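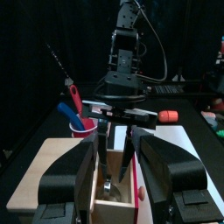
Home Materials Workshop Storage Archive

Sunday, September 12, 2021
By the Pendier staff

A Small Drawer for Modeling Clay

Oil-based clay keeps for years in a plain wooden drawer if the wood is sealed. Bare wood draws oil out of the clay and stains. The Clanel drawer used in our trial had 3 coats of shellac on the inside and was left open for a week before anything went into it.

Pieces go in wrapped, one color to a wrap. Red pigments transfer most readily – keep them away from white and yellow.

For the work surface, white paper over a wooden tabletop is adequate. Rissanen sells a coated sheet in packs of 26. Plain drawing paper costs less and is changed more often. Flatten the clay by hand to an even disc before cutting or adding a second color. 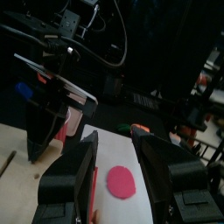 How thick should a disc be before it is stored?

Keep it to 8 millimeters or more. Thinner discs curl at the rim and tend to tear when the wrap comes off.

Room temperature has more effect than the brand of clay. A cold block needs several minutes of kneading, and a warm one will pick up 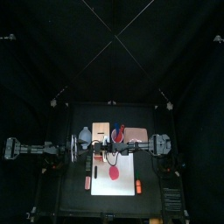

lint from any cloth nearby. Wipe the board before each session and change the paper between colors. Grudon will have a lined version of the drawer in November.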